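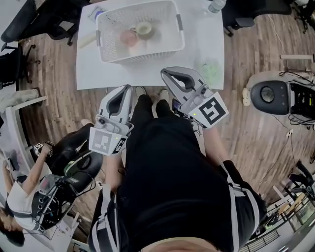 Ensinar um robô é parecido com ensinar um irmão mais novo a guardar os brinquedos. Falar não chega. "Arruma isso!" – e o robô fica parado, porque não sabe o que é arrumar. Então a gente mostra. Com as mãos! A pessoa segura uma garra em cada mão, tipo duas pinças gigantes, e faz a tarefa como se ela mesma fosse o robô. Na mesa tem um cesto branco de plástico com duas alças cinza e uma coisa redonda cor-de-rosa dentro. Para você, pegar uma coisa redonda é moleza. Para um robô é um problemão: onde ela está? De que lado chego? Aperto quanto?

Cada garra tem duas pontas que abrem e fecham. Como o bico de um pato. E tem também uns quadradinhos em preto e branco, desenhados bem grandes. Parece enfeite, mas é um marcador. Uma câmera olha para o desenho e o computador calcula onde a garra está e para que lado ela está virada. Se o quadrado aparece pequeno, está longe. Se aparece torto, a garra girou. Esperto, né?

Experimente em casa: desenhe um quadrado preto num papel branco. Segure perto do rosto, depois longe. Incline. O desenho muda de forma nos seus olhos, mas o papel é o mesmo. O computador usa essa mudança para fazer as contas.

O que o robô aprende com isso?

Aprende o caminho. A mão foi para a frente, desceu, fechou, subiu, foi para o lado, abriu. Tudo isso vira uma lista enorme de números. Uma demonstração – é esse o nome, demonstração – é uma tarefa inteira, do começo ao fim. E uma só não basta! Às vezes são 100. Às vezes 200. Depende da tarefa.

Por que tantas? Pense em aprender a andar de bicicleta numa rua só. Aí chega outra rua, com buraco, com subida, e você cai. Com o robô é igual. Se o copo estava sempre no mesmo canto, ele só sabe pegar copo naquele canto. Por isso quem ensina muda as coisas de lugar. Um pouco para a esquerda. Virado. Mais perto da beirada. Com outra luz.

E tem que ir com calma. Se a pessoa faz tudo correndo, o robô copia a correria. Se ela derruba o copo, essa demonstração geralmente vai para o lixo (a demonstração, não o copo).

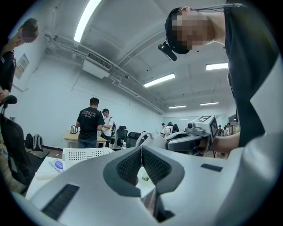

Texto: Refilwe Sibiya
Revisão: Yaqin Dong
Página infantil Bonuncombe – 20/4/25

Agora o ponto de vista da garra! As duas pontas cinza-escuras quase se encontram, em forma de V, e entre elas sobra uma fresta. É por ali que se espia a mesa. A outra garra, na mão da pessoa de boné preto, leva um cubo branco em cima com os marcadores. Cubo é bom porque tem vários lados – se a mão vira, outro desenho pode aparecer para a câmera.

Existe outro jeito de ensinar: o controle remoto. A pessoa fica com um comando, ou com um braço pequeno de metal, e o robô de verdade repete tudo do outro lado da sala. Ela mexe, ele mexe. Chama-se teleoperação. Palavra comprida! "Tele" quer dizer longe, igual em telefone e televisão.

Qual é melhor? Depende...

Com a garra na mão dá para trabalhar em qualquer mesa, sem levar um robô pesado junto. E é mais rápido, porque é quase a sua própria mão. Só que a sua mão consegue fazer curvas que o braço do robô talvez não consiga. Aí ele aprende um movimento impossível para ele e se enrola todo.

Com o controle remoto isso não acontece tanto, o movimento já sai do tamanho do robô. Mas é mais lento e cansa, e a pessoa precisa treinar bastante antes. Tipo video game difícil.

Depois das demonstrações vem a parte do computador. Ele olha as imagens e os números juntos, muitas e muitas vezes, procurando o que se repete. "Quando vejo isto, a mão fez aquilo." Aí o robô tenta sozinho. Erra. Pega o ar. Empurra o cesto. Mais demonstracões, mais treino, outra tentativa.

Brincadeira para fazer em dupla

Você precisa de: 2 colheres, uma meia enrolada, uma caixa, uma venda para os olhos.

Um é o robô e usa a venda. O outro é o professor. Primeiro o professor segura nas mãos do robô, com as colheres, e leva a meia até a caixa, devagar. Repitam 7 vezes. Depois o robô faz sozinho. Conseguiu? Agora mudem a caixa de lugar sem avisar e vejam o que acontese.

Palavras novas

Garra: a "mão" do robô, que abre e fecha.
Marcador: desenho em preto e branco que a câmera reconhece fácil.
Demonstração: uma tarefa feita por uma pessoa para o robô copiar.
Teleoperação: comandar um robô de longe.

Mande o desenho do seu robô para a Charmaine Xaba, na página dos leitores. Pode ser a lápis, pode ser a canetinha. Escreva o nome e a idade atrás da folha!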